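Demonstration gathering (cloth handling)

Demonstration gathering is the job of collecting examples of a task so that a learning system can pick the task up from them. A person steers the robot through the work, the machine records what its cameras saw and what its joints did, and each complete go is stored as one episode. This entry covers the cloth side of it, which is the side I know, having spent far too much of my life steering grippers towards jumpers! Other entries on this wiki deal with pouring, stacking and drawers.

Why cloth?

A mug is the same shape wherever you put it down. A heap of clothes has a new shape every time you breathe on it, and the part you want (a hem, a cuff, a corner) may be buried. You can write rules for finding a mug handle and get quite a long way. I tried writing rules for finding a sleeve once and gave up before lunch. So we show the system lots of heaps instead, and lots of ways out of them, and let it work out what they have in common.

The view that counts most is the one from the wrist. An overhead camera is good for telling where the pile is, but once the arm comes down it blocks its own view, and the wrist camera has to do the close work. At that range green cloth may be nothing but folds and deep shadow with a bit of table beside it.
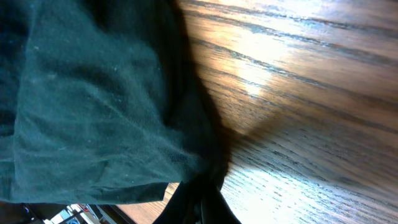 Yuen reckoned the wrist view was overrated, and that anyone starting out would do better to spend the money on a second overhead camera and decent lamps. I can see the sense in it for flat folding on a big table. For picking one layer off another I'd still want to be close.

How a session goes

The setup I learned on was called Usitwood, and the habits below come mostly from there. You put the clothes down, start the recording, do the task, stop the recording, then mess everything up again. The messing up is a skill! People get tired and start dropping the pile in the same place with the same side up, and then the system learns that one pile beautifully and is hopeless with the next. At Usitwood we kept a sheet of starting states and worked down it: one garment heaped, one garment half over the edge, several together, dark on dark. Dark on dark is the one everyone tries to skip. Seams and stitching are often the only clue to where one thing stops and the next begins, and the person steering has to slow right down to find them.

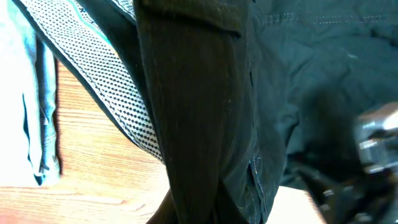

Close work among dark garments, with part of the gripper at right.

A normal session gave us 60 episodes, less if the arm was being moody. Some 200 is enough to see whether a task is going anywhere, in my experience — enough to train something clumsy and watch how it fails. The biggest set I worked on was Jukness, which finished at 2,158 episodes, and by the end of it I could have drawn that table's grain from memory.

What to keep and what to bin

There is a long-running argument over fumbles. The tidy school says to throw out any episode with a missed grasp or a dropped corner, as the system will copy whatever it's given. I belong to the other school (mostly). If a person misses the cloth, backs off and has another go, the recovery is worth keeping, and a system that has never been shown a recovery tends to close its fingers on air and carry on as if all were well. What I do bin is dithering, where the arm hovers while the operator thinks about their tea. Blur is a different matter again. 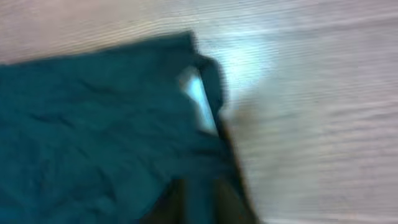 Quick moves smear the wrist camera, and new operators often want every smeared stretch cut out. I'd leave them in. The arm will smear its own view when it's working by itself, so it may as well meet that early. If a whole episode is a smear from start to finish, somebody was rushing, and a quiet word about speed does more good than any amount of editing afterwards. We had a bad patch of this one June and slowed the arm's top speed until everyone calmed down.

Labels

Each episode gets a short written line saying what was being done, such as "pick up the green cloth by the corner". Keep the wording plain but don't make it identical every time. We let operators choose their own words, with 7 verbs on a card for anyone who dried up. Brelthorpe, a later project, had the lines written by people who hadn't done the steering, and I thought those were better — they wrote what they saw, and the operators had a way of writing what they'd meant to do.

Glare and grain

Polished wood is a pest. A lamp makes a pale patch on it, the patch slides about as the wrist moves, and a half-trained system can take it for the edge of something. Strong grain causes similar bother, with all those lines running off at angles like creases. You can cover the table with a plain mat, and plenty of people do, but then you've only taught it about mats. I like to mix bare and covered tables in the same set, and to shift the lamps between batches. 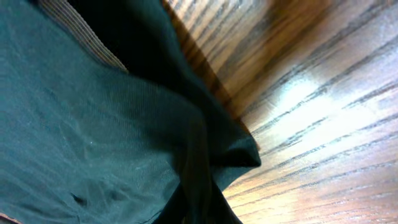 Can one person gather a useful set alone?
You can, if the task is small, but get a second person to steer for part of it so the system doesn't soak up only your habits.

See also: resetting a workspace; episode; wrist camera.

Last edited July 11, 2021

Comments (3)

tallowfold: Agree about keeping the recoveries. We binned ours for months and had to go back and gather them all over again.

m_pegler: What about socks? Would you treat a pair as one item or two in the label?

Reply from page author: Two until they're balled up, then one. I've had rows over this.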